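Skeltent shoe bench notes

README, last touched July 20, 2022

Hi! Skeltent is my little folder of pictures and notes on tidying shoes at a desk — putting a pair down, lining it up, clearing it away again. It started as a side branch of Sonder and grew until it needed a home of its own. There are 400 short clips in 6 folders.

The desk

I work on a light wood-grain top and keep the setup small. A pair of dark shoes goes near a pale tray-like base with an orange frame standing over it. I love that orange, it's so easy to find when I'm scrolling through thumbnails!

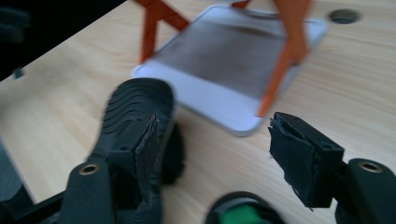

What's in the folders

shoes/ — pairs, set down and picked up
base/ — moving things near the base and frame
clear/ — getting back to bare wood
The other three are leftovers from March and I haven't sorted them yet (sorry, the names are a mess).

Clear desk

I like plenty of open wood in the middle before the next round, so clear/ has 25 clips of nothing but that.

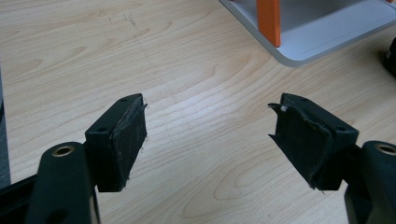

Bare wood between the two open fingers, light desk top.

Using it

Take whatever you like. If you mix it with Vulport, rename the folders first — both sets have a base/ and they will overwrite each other.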